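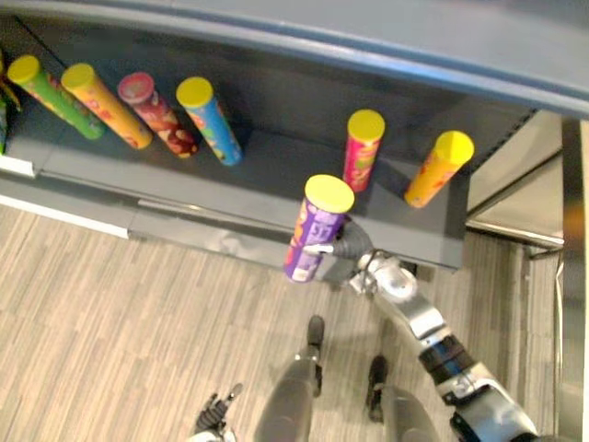

Grażyna Zawadzka

Riltlow price list, README

Riltlow is a table of shelf prices and pack weights for salty snacks. It has 138 rows, one per product per shop visit, and it covers 4 shops in one town. I put it together to check a claim I kept hearing, that packs are shrinking everywhere and all the time. I still don't know if I believe it, and the table won't settle the matter.

Files

prices.csv holds the main table.
shops.csv gives shop codes and opening hours.
notes.txt has my remarks on rows I don't trust.

Columns in prices.csv

shop: a code from shops.csv
item: product name as printed on the shelf tag, typos included
grams: net weight copied from the pack
price: shelf price before any loyalty card discount
unit_price: price per 100 g, worked out by me
tag_unit_price: price per 100 g as the shop printed it, blank if missing

The last two columns should match. In 5 rows they don't. I left both figures in and didn't pick a winner. One of the shops told me its tags are checked every morning, and I would like to see that.

What was left out

Multipacks, anything sold loose, and short-dated stock. An early version was merged with a list called Vevitz that was going around on a forum. I took all of it back out in May. Its weights were all suspiciously round, and when I asked where they came from I was sent a link to the list itself.

Known problems

Most visits were on a Saturday, when promotions tend to be up. If weekday prices are different, you won't find that here.

"Same product" is my own call. When a maker changes the recipe, the name and the weight together, I treat it as a new item. Pawlak, who went over the table before I posted it, would have kept them linked. That choice alone could make shrinkage look smaller than it is.

Please don't use this for a national average. A script named Atum, shared by another user, does exactly that and prints the result to 6 decimal places.

Corrections

Send the row number and a photo of the tag. "I'm pretty sure it used to be bigger" goes in the bin.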